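Section 4: Comparing two camera views before you swap grippers

Hi, it's Shoshana again. By now you should have Kurkia installed and the sim running. I like to sort out the cameras before I touch the gripper settings, so let's do that next (grab a coffee, the first load is slow!).

1. Open the camera panel and add a second view. I call mine "close" and "wide", and Lalit's scripts expect those names, so please keep them.

2. Set the random seed to 274. Any seed works, but then your blocks won't match mine and you'll wonder what went wrong.

3. Switch to the close view and pull it in until one cube and the block under it take up most of the picture. 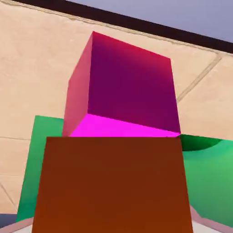

Close view: magenta cube tilted on the brown block, green container behind.

Note: a low, tight view like this is great for edges and contact, and pretty hopeless for planning a path. I still wouldn't skip it. When I compare finger pads, it's the one I keep going back to.

4. Now go to the wide view. You want the arm, the big blocks and the small cubes all in there together. Jog the arm down slowly until the fingers are close to the yellow cube, near the tabletop, and stop.

Caution: keep the speed slider low for this part. I once drove the fingers straight into the table at full speed and the solver threw 1,133 contact warnings at me before I found the stop button.

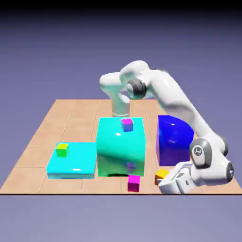

5. Save the pose as "start", then load the Itasen fingers and run the pick test. Do the same with the Limisham ones, from the same pose.

6. Write down which view you used for each run. Erdal and I lost a whole afternoon in November over that one!

Note: if the log stops at line 997, your buffer is too small. Double it and restart Kurkia.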